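Sala Fabric Storage Bin, Cream, Open Top
Item no. 3836

Back in stock. Last batch went fast so if you emailed us in January and never heard back, sorry, try again now.

Soft sided bin for closets, shelves, under a bench, wherever. Folds flat when you dont need it. Sold singly or in a pack of 4 or 6. The 6 pack is the better deal, works out cheaper per bin and ships in the same size carton.

What people put in them: kids' hats, dog stuff, chargers, scarves, baby blankets, mail they don't want to open. Shoes too, mostly sneakers and flats. Tall boots no, they tip it over.
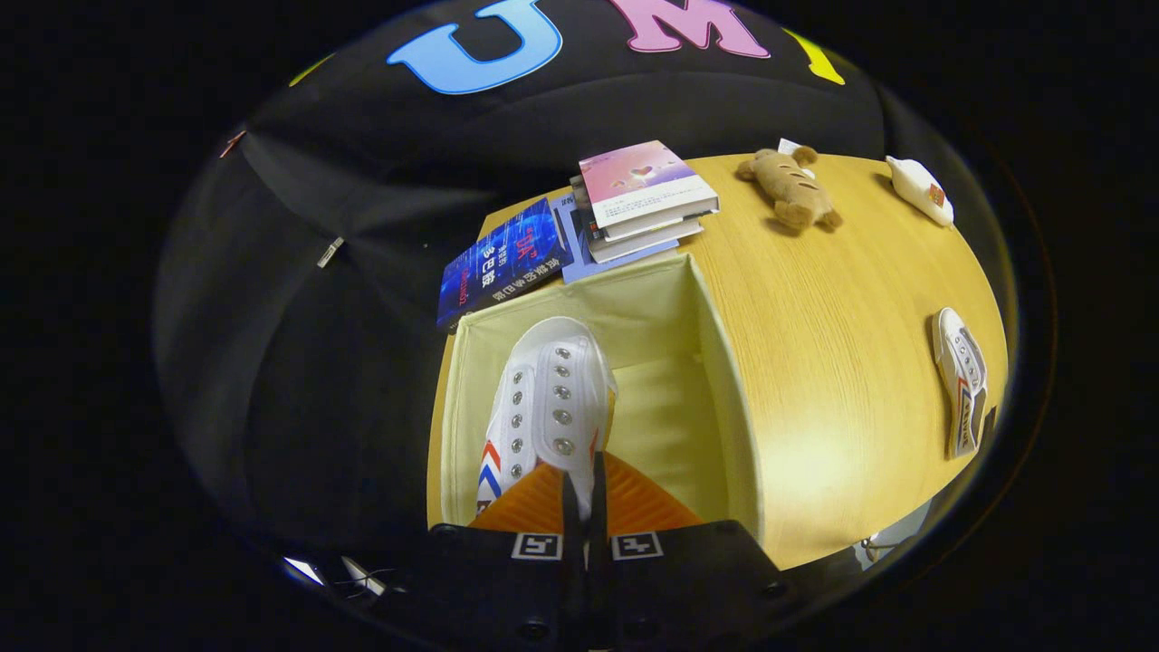
Care

Spot clean only. Damp cloth, little dish soap, air dry. No washer, no dryer. Please. We get returns every month from people who ran it through on warm and the sides never stand up right again. Vacuum the inside with the brush attachment if it gets sandy.

Light color so it will show dirt. If thats a problem get the gray one, same price.

Setting it up

Unfold, push the corners out with your hand, drop the base panel in flat. Creases from shipping relax in a day or two. A steamer held a few inches off speeds it up. Don't iron.

Shipping and returns

Orders in by noon go out same day from the Gitville warehouse. Later than that, next working day. Free shipping on the 6 pack, flat rate on everything else. You have 100 days to send it back, unused, with the base panel. We can't take it back without the panel!

Bulk orders (stores, daycares, rental places) write to Loredana Palumbo at the Gitville office, she does the quotes. Say how many and what color, otherwise she has to write back and ask.

Questions we get

Does it have a lid? No. Lids are a separate item, coming later this year, no date yet.

Fit the Kernetti cube shelf? Yes, the standard one. Not the mini.

Can I get it with handles? Not in cream. Gray has them.

Replacement base panels? Yes, under Parts. Check your bin size before you order, the older ones were a bit narower.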